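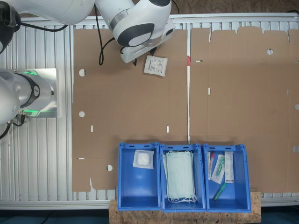 Flattened cardboard sheet, small white paper packet on top

From: Jacobus Gumede
To: danum-packaging list
Subject: Re: Flat sheet storage, edge curl

Shabnam Sial wrote:
> We are at Danum until October and the sheets in bay 5 curl
> along the long edge. Do we turn the stack, or strap it?
> Lot 866 is the worst.

Turn it. Strapping flattens the edge while the strap is on and marks the outer liner. Swap the top and bottom halves every 2 weeks and keep the flutes running the same way – mixed directions make it worse.

Check the wrap too. At Lakisholm we had 3 pallets opened on one side only, and the curl was all on that side. Rewrap the open face after each pick.

Lot 866 came with the liner change, so please keep one sheet back for Etornam to measure.

Jacobus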